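Shop notes: the gripper build, or why I am keeping my wallet shut for now

Members who stopped by the Karnport workshop in November will remember the vote. By a show of hands we agreed to put 200 dollars from the parts fund toward a home laundry gripper, on the promise that we would have something folding shirts by the new year. I voted against. I have been asked to write the update anyway, which I suspect is Mhairi Kerr's idea of a joke.

First, what has been done. The jaw linkage has been through two full redesigns. The first closed crooked and put all its force on one corner of the pad. The second closes square and holds a dish towel without dropping it, which is more than I expected. Greer Haldane did the drawings for both and deserves credit for throwing out the first one when it would have been easier to keep shimming it.

The finger pads took longer. Smooth rubber slid off anything with a nap to it. A coarse tread grabbed well and then wouldn't let go, so the cloth came up in a little tent when the jaws opened. The pads Greer has settled on are a compromise, and they do a fair job on cotton. Corduroy depends on which way the ribs run. Fleece is still hopeless.

Now for the part I was skeptical about in November and am still skeptical about. Picking up cloth is a small piece of folding it. Rhona Swanson kept a log over the holidays of single grasps on a single garment, with a person guiding the gripper by hand the whole time. Out of 851 tries, 63 percent ended with the garment held by one layer where she wanted it. Call that good if you like. I would point out that a person was doing all the looking and all the deciding, and that a missed grasp at step one means every fold after it is wrong.

Supporters of the project say the deciding part is only software. I have heard this about every machine we have ever built here, including the seed sorter, which is still under the back bench. Impi Kallio has read more on the subject than the rest of us and her view is milder than mine. She thinks we could get to a flat towel folded in half on a clear table by summer. I think so too. I also think I can fold a towel in half on a clear table this afternoon.

There has been some talk of buying our way out with the Rivar motor kit. Please don't order one on the club's behalf. The listing gives a holding torque with no voltage beside it and a lifetime figure with no load beside it, and when I wrote to ask, I got back the same listing as an attachment. The Gurkumer servos we have are noisy and run warm, but we know what they do. Elspeth Nisbet has a spare pair and will trade them for bench time on the lathe.

Some smaller items from the build:

The pivot screws work loose. Greer is trying thread locker on one side and nylon inserts on the other, and will swap them over once we know which side goes first. Leave both alone until then.

Cable ties are not strain relief. We have lost two connectors this way.

If you borrow the practice clothes, put them back in the bin with the zippers closed - an open zipper chews up the pads, and they are slow to cast.

My own suggestion, for whatever it's worth after losing the last vote, is that we stop saying "laundry robot" on the sign-up sheet. What we have is a decent gripper for soft things. That is a useful object. It could hold upholstery while someone staples it, or keep canvas taut at the sewing table, and either job would get used every week. Folding can wait until somebody shows me one shirt, start to finish, with no hands in it.

Work on the second set of jaws continues in the evenings. Bring hex keys if you own any, as ours have wandered off again. Arguments with any of the above can go to me directly or up on the corkboard by the door.

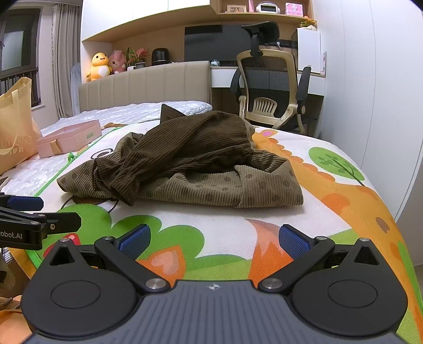 Blue finger pads and a heap of brown corduroy. Still to be folded.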